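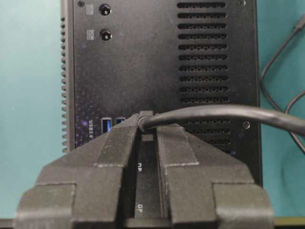
31 January 2021

Another evening given over to the cable cell, which I now see more of than I see my own kitchen. I had the laptop on the stool, the good screwdrivers in my shirt pocket, and a list of four jobs that I had told myself would take an hour. I got through three and started a fifth that wasn't on it.

The trouble all week has been the fingers. The job is simple enough to say out loud: mini PC stands on end, ports facing the arm, cable in a port, gripper comes in from below and gets the plug between its tips. For most of November it did that without any help from me. Lately it has been arriving a hair low, so that one tip ends up under the plug housing and the other has to decide for itself where it would like to be. You'd think a hair wouldn't matter. It matters when the next thing down is a slot.

I blamed the calibration first, as one does, and then the software, as one also does, and then spent a good part of last night reading my own notes, where I had written "check left finger" and underlined it twice. I didn't check the left finger. I have no idea who I thought was going to.

Tonight I checked the left finger. The two screws at its root had worked themselves loose, enough that I could rock it with a thumbnail. Printed parts do this. The plastic gives a little under the screw head, then a little more, and one day your precise machine has a loose tooth. I took the finger off, put washers behind both heads (washers! after all this time!), and did them up by hand until they were snug and then stopped, which took some self-control. The last set I tightened with feeling, and the bracket cracked from one end to the other with a noise like a cracker.

The right one got the same treatment for the sake of fairness. While it was off I ran a file over the inside of the tip, where there was a ridge left over from the print. I have been telling myself since fall that the ridge helps with grip. It doesn't help with anything.

Then the wrist camera. It looks straight down between the fingers, and its whole value lies in its not moving, so naturally it sits on the arm about as firmly as a hat. I wiped the lens with the cloth from my glasses case, nudged the body back square, and ran the port check. With the fingers closed on the plug I can read both DP labels in the gap between them, turned on their sides, and that has become my test. If I can see DP twice, the camera is where it should be. The Urkard manual has a procedure for this that runs to six pages and wants a printed target. I've got my method and they've got theirs.

The cycle counter stood at 2,242 when I started. Of those, the log says 115 ended in what it calls a "soft stop," meaning the arm pushed on something, thought better of it and waited for me. I went back through the last few and every one was at the same height. A more curious person would have plotted that a week ago.

Wires next. The bundle along the arm droops between the gripper and the servo block, and I go back and forth on whether to tie it up. Tied short, it looks lovely and pulls at the connector whenever the wrist turns. Left slack, it looks like something I did in a hurry, and works. I cut off one tie near the servo, put it back a finger's width farther along, and swung the wrist through its full range with the power off, watching for anything going tight. Nothing did. It still looks like something I did in a hurry.

I ordered a spare set of servo screws from Wikmont in the middle of all this, and their site would not sell me fewer than 99. So if anybody needs screws in the year 2040, I'm good for it. Planico had them loose but wanted more for the shipping than for the screws. Schnyder didn't answer, as is the Schnyder way.

After that I laid the PC down flat, connectors toward me, and dropped the cable beyond it in whatever shape it cared to fall. This is the part of the setup I like least, being the part where I'm tempted to be helpful. If I set the loops out neatly the arm does well and I learn nothing. So I let go of it and walked away from the table, and made tea, and came back and did not touch it.

Brought the right arm over by hand control, slowly, until it hovered above the ports end of the box. No wobble at the finger. I pressed on it from the side with a pencil and the whole arm gave before the finger did, and I'd call that a repair. Little green light on. Left arm parked out at its edge, pointing at things.

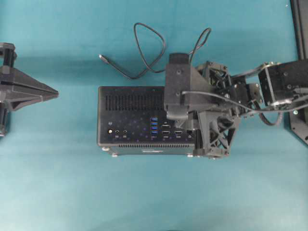

Still to do

Left arm's finger screws. Same parts, same age, same person put them in. I'd be a fool to think they're fine.

Reprint the cracked bracket, thicker at the holes. Some 533 minutes on the old profile, so start it at bedtime and close the door.

Write the finger height into the startup sheet, in pen, somewhere I'll see it.

Find out where the fourth washer went. I had four on the stool and I used four and there is one left over, so one of those statements is wrong.

Buy milk.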